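4.2 Do marked work zones reduce clutter?

The claim that marking out a desk keeps it tidy is repeated often and tested rarely. The Pradon survey, with 3,411 respondents, is the usual source. It asked people whether they felt more organized, and most said yes. Feeling organized is cheap. The survey had no control group, and respondents had bought the marking kit themselves.
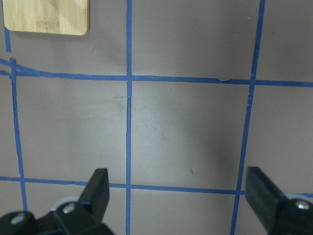

Figure 3. Tabletop divided into squares with blue painter's tape.

The Dakex office trial is better, but only just. It followed 50 desks, of which 17 were dropped when staff moved floors in December. The authors report less clutter on the marked desks and do not say who scored it, or whether the scorer could see the markings. It is hard to imagine how they could not. We asked for the raw scores and received a summary table.

We therefore treat the effect as unproven. Section 4.3 turns to storage height, where the evidence is older and somewhat less bad.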